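Edine Helmet Shelf

Notes and file list for the helmet records, version 2, last revised 25 April 2019 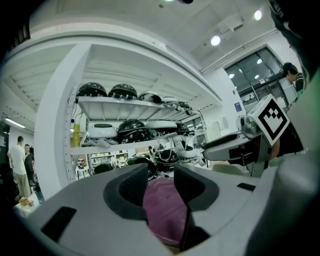
Anyone who has shared a helmet pool knows how it goes: they come back in whatever order people took them off, and go up wherever there is a gap. Edine is a set of records about where helmets get put. The white metal unit in the alcove is the main shelf, and its upper shelf gives a fair idea of the difficulty, with two black helmets side by side at the left end, then a black-and-white one, then a smaller white one, then a dark one at the far right. Try writing "the black helmet" in a log and see how far it gets you. The early log tried for a whole September.

What is in the folder

shelf_log.csv has 1,043 rows, one for each time a helmet was put on a shelf or taken off it.
helmets.csv lists each helmet with its color, finish, trim and size label, where the label is still legible.
notes.txt holds remarks that would not fit in a column. Read it last, or with a drink.

Columns in shelf_log.csv

row_id: a number. Gaps are rows we deleted, mostly duplicates.
helmet_id: matches helmets.csv. Blank if the person logging gave up.
shelf: upper, middle, lower or floor. Floor is not a shelf but it gets used like one.
position: counted from the left as you face the unit.
facing: front, side, back, or upside down. A helmet resting on its crown is logged as upside down even if it looks comfortable.
action: placed, removed or moved. "Moved" means the same person had second thoughts.

Colors

We use black, white, black-and-white, and dark. "Dark" covers anything that could be navy, charcoal or black depending on the bulb. A black helmet with white trim is black, with the trim noted in its own column. This was argued over for longer than it deserved, and the older rows still carry the losing side's spelling.

Shape has two values, bowl and other. Bowl is for the plain rounded kind. Other is for the rest, and yes, it should be split up.

Two sites

Prarnberg supplied 460 of the rows. The rest come from Kouris, where people put things back more neatly and left more blanks in the log. Please don't compare tidiness between the two without looking at the blanks first.

Known problems

Helmets stacked inside one another share a position number.
Straps are not recorded. They hang down over the shelf below and are the main reason helmets fall off, so this was a poor choice.
Roughly 4 percent of the helmet_id values are blank.
The word "end" in the older notes can mean either end.

Use

Free for sorting, storage and layout work. Nothing in these files says whether a helmet is fit to wear, so don't use them for that. If you quote the numbers, cite the folder as Edine, version 2. Corrections go in the Astero tracker under "shelf", with the row_id in the title.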